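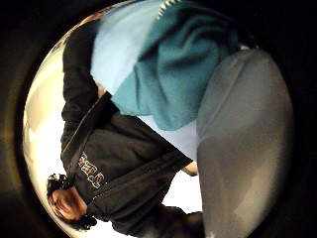
Teal fleece, grey trousers and a black sweatshirt through the round lens on the hand-held gripper.

Workshop tips: trying out hand-held grippers at home

I've had two hand-held grippers on the bench all spring, the Drerkby and the Flollow, and I've enjoyed them more than any tool I've bought in years. Quite a few of you wrote in after the last page asking how I go about comparing them, so I've put the notes in some kind of order. Most of it applies to whatever grippers you've got, including ones you've printed yourself (do send pictures!).

Before you pick anything up

Clear the bench, then put back only the things you mean to grip. I use the same box of bits every time: a wooden spoon, a jam jar lid, a folded tea towel, a ball of garden twine, a paintbrush, half a sponge. The tea towel is the one that sorts grippers out. Anything will lift a wooden spoon.

Wipe the fingers with a barely damp cloth and let them dry. Silicone pads pick up sawdust like nothing else, and a dusty pad will make a good gripper feel hopeless.

Check the grub screws on the trigger linkage. The Drerkby loosens itself if you use it hard, and I lost a whole evening to what I thought was a weak spring. A dab of the mild threadlocker fixed it. Don't use the strong stuff, you will want to get back in there.

Getting the camera right

I love a wide round lens on a gripper. You see both fingers, the thing you're after and half the room besides, and after ten minutes you stop noticing the bend in everything. The Flollow came with a flat, narrow lens and I swapped it for a wide one the same week. Lining up on a small object is slightly harder with the wide lens, finding the object in the first place is far easier, and I know which of those I'd sooner put up with.

Mark the top of the camera housing with a scrap of bright tape. If you rest the tool in your lap or turn your wrist over, the picture rolls with it, and a mark you can feel with your thumb saves you looking down.

Lock the exposure if your camera lets you. A window behind the bench will bleach out everything near it and the fingers go muddy. Failing that, pull the blind halfway and put a lamp on the other side of you. I tried a clip-on ring light too. Lovely on wood, useless on jar lids, which just glare back at you.

Run the cable up the forearm and hold it with two loose loops of hook-and-loop tape, one at the wrist and one below the elbow. Leave enough slack to bend your arm fully. Tape it flat to the handle and you'll pull the plug out on your first big reach, as I did, into a tray of varnish.

What to wear (yes, really)

Plain sleeves, pushed up or close fitting. Big fleecy cuffs wander into the fingers. If you carry the battery or the recorder in a bag, wear the strap across your body so that the weight sits on the side away from the gripper. Your shoulder will thank you by teatime.

The comparison itself

Use one gripper for the whole box, have a cup of tea, then the other. Swapping tools for every object sounds fairer, but your hand never settles and you end up measuring your own muddle.

Go slower than feels natural. Bring the fingers in open, stop, close, stop, lift. The little stops make the recordings much easier to go through afterwards, and they show you which gripper creeps when you hold it still. The Flollow creeps a touch. The Drerkby holds beautifully, but you feel it in your forearm.

Write your impressions down before you look at any footage. I keep a school exercise book for it and my handwriting is awful, but "twine: fiddly, slipped off left pad" is all you need.

Try everything with your other hand at least once. It's a wonderful way of finding out which tool has a good handle and which one you've simply got used to.

Soft things

Cloth deserves a heading of its own. For a folded towel, come in low with the lower finger almost brushing the bench, and pinch the fold, not the loose edge. Narrow fingertips win here by a mile. I glued a strip of bicycle inner tube to the Drerkby tips and it went from dreadful at tea towels to really quite good. Rough the back of the rubber with fine sandpaper first and leave the glue overnight.

For fleece and other fuzzy stuff, bare plastic tips do better than you'd think. Sticky pads grab the fluff and won't let go.

A word on controllers

The trigger board matters more than I'd allowed for. I ran both grippers off a Kekana board, then both off a Bandby, and they felt like different tools. The Kekana is quick and a bit twitchy. The Bandby has a softer start to it, and I found myself breaking fewer biscuits (digestives are my fragile test, and the failures get eaten). If your board has a setting for smoothing, begin with it low. My Bandby is on 800 and I was perfectly happy there. At 1000 the fingers lagged behind my hand and I kept closing on thin air.

Jacobus Van der Merwe wrote in to say he has his at 3100 for picking seedlings out of trays. I tried it and it was like working underwater, but he's got the photos of the seedlings to prove it, and they're gorgeous. Different job, different setting!

Looking after them

Store grippers with the fingers slightly open so the pads don't take a dent.
Cap the lens. A bottle top lined with felt will do if the proper cap has gone under the bench.
Clean the lens with a blower first, cloth second.
Take the battery out if you won't be using the tool for a while.
Keep spare tips in a labelled tin, with the screws that fit them in the same tin. I have 9 odd screws in a saucer and no idea what any of them belong to.

So which one?

For general picking up and putting down I reach for the Drerkby, with the inner tube tips and the wide lens. For anything light or for a long afternoon it's the Flollow, which is a pleasure to hold. If I could bolt the Flollow's handle to the Drerkby's fingers I'd be a very happy man, and I have been eyeing up the mounting plates.

Updated 13th May with the Bandby settings. Next time I'll be going through fingertip shapes, and I'd like to hear from anyone who has had luck with cork.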